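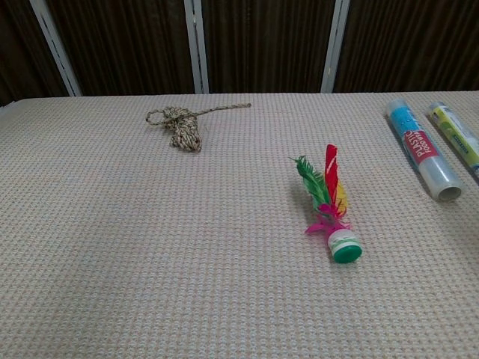

Speaker notes — "Does decluttering do anything?"
Utley library, evening talk, 7:30 start
Kelly Magalhães

OPENING

Wait for the door to close. Don't thank everybody, it eats two minutes.

Start with the claim as it's usually made: a tidy home makes you calmer, saves you money and gives you back your time. Ask for hands. Who believes it? Who has paid for a book, a course or a set of matching bins on the strength of it? Keep my own hand up for the second one.

Say plainly that I like a clean kitchen. My quarrel is with the promises.

SLIDE 2 — WHERE THE PROMISES COME FROM

Read the line from the Ivura brochure out loud, slowly: "Our members report feeling lighter within one weekend."

Things to point out:
Members paid to join. People who paid for something tend to report that it worked.
Within one weekend of what? They don't say.
"Lighter" can't be checked.
No word on the members who quit.

I wrote and asked how many people were surveyed. The answer was 39. I asked how many had been sent the form and got a very friendly reply that didn't include a number.

(If someone says 39 is better than none: yes, a little. It depends who the 39 are.)

SLIDE 3 — CALM

The argument runs like this. Stressed people live in messy homes, so mess must cause stress. Could be. Could also be that a new baby, a second job or a bad back causes both. Clearing the hall table won't fix a bad back.

Tell the Genivaldo story here. Genivaldo Prado cleared out his whole spare room in November and felt wonderful. He had also just finished a night-shift contract and was sleeping properly again. He gives the credit to the room. I give most of it to the sleep. We have not settled this and he's sitting in the third row, so let him answer if he wants to.

Pause for Genivaldo. Cut him off kindly after a minute.

SLIDE 4 — MONEY

This is the one that bothers me most.

The Dwivedi storage set costs 300 dollars before tax. It's sold as a way to stop buying things you don't need. Let that sit. Don't milk it.

Then the fair version: people do buy duplicates when they can't find what they own. I have done it with scissors and with light bulbs. But add up what I wasted on duplicates last year and it doesn't come near the price of the bins. A shoebox would have done the same job. So would looking properly before going to the store.

Also the re-buying problem. You give away the folding chairs in spring, and then your cousins come for the holidays. None of the books I read counts that cost. I went through the index of each one looking for "replace" and "regret." One had an entry for regret, and it sent me to a page about letting go of regret.

SLIDE 5 — TIME

The usual figure is minutes per day spent hunting for things. I tried to follow it back to a source. One article cited another article, which cited a press release for Emov, who sell label makers. I stopped there. There may be a real study underneath it all and I'd be glad to see it.

Try the home test instead. I kept a notebook on the fridge for 3 weeks and wrote down every time I went looking for something. Total entries: 11. Most were my glasses. The glasses were usually on my head or in the bathroom, and no system of bins was going to catch that.

Admit the weakness: one person, one house, and I knew I was keeping score. I probably put things back more carefully than usual. Say this before someone else does.

SLIDE 6 — WHAT I'D ACCEPT AS EVIDENCE

Go slower here, people take notes.

Ask the same people before and after, and again six months later.
Include the ones who gave up.
Have a second group do something else with the weekend — paint a fence, go hiking — and compare.
Let someone pay for it who doesn't sell bins.

I don't think the fence group would do any worse. That's a guess and I should call it one.

SLIDE 7 — WHAT I DO ANYWAY

Keep this short. It's a habit list and I'm not selling it.

Bills in one folder.
Keys on the hook.
Nothing on the stairs, on account of my mother's hip.
The garage I leave alone.

QUESTIONS

Likely ones:
"But I felt so much better afterward." I believe you. Ask when, and whether it lasted.
"What about hoarding?" Different matter, a serious one, and I'm not qualified. Suggest a doctor. Don't get drawn in.
"Are you against charity shops?" No. Ask them what they did with the last bag that's still in the trunk.

Room has to be empty by 9. Leave the brochure with the desk, they want it back.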